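Somero Lab Opens Its Doors, and the Robots Get to Work

The line stretched past the front steps in Renham well before opening time, and it stayed long all afternoon. Somero held its first open day since the move to the old Bautista building, and 568 people came through to watch robot arms handle the kind of chores most of us do half asleep.

Visitors went in by groups of 15, and each group got a good long look at the tables – close enough to hear the motors! Kids crowded up front, and plenty of their parents leaned in just as far. The biggest hit was the tableware demo, part of a project called Nususness, which is all about teaching arms to work with ordinary things from ordinary kitchens.

"People expect the hard part to be something fancy," said Brisa Chávez, who led the tours. "Then they see how much there is to think about with a plate. It's thin, it's low, and it doesn't give you much to grab."

Chávez took questions for most of the day and seemed to enjoy the odd ones best. One girl wanted to know if the arms ever get bored. Another visitor asked if they could be taught to fold fitted sheets (not yet, sadly).

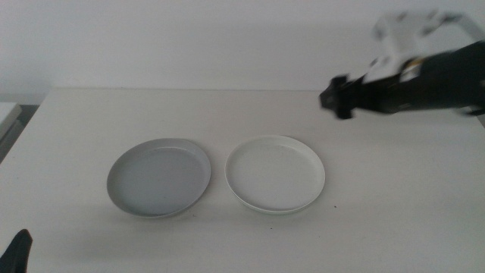 A robot arm on the move above a white plate, with a gray one alongside, at the Somero open day.

The lab plans to do it all again in March, with 50 places set aside for school groups and a longer session for anyone who wants to ask about the software. Entry will be free again.

Last updated: October 2021

Recent items
Renham library adds evening hours
Bridge repairs to start on the east side
Bautista building: a short history
School science fair winners named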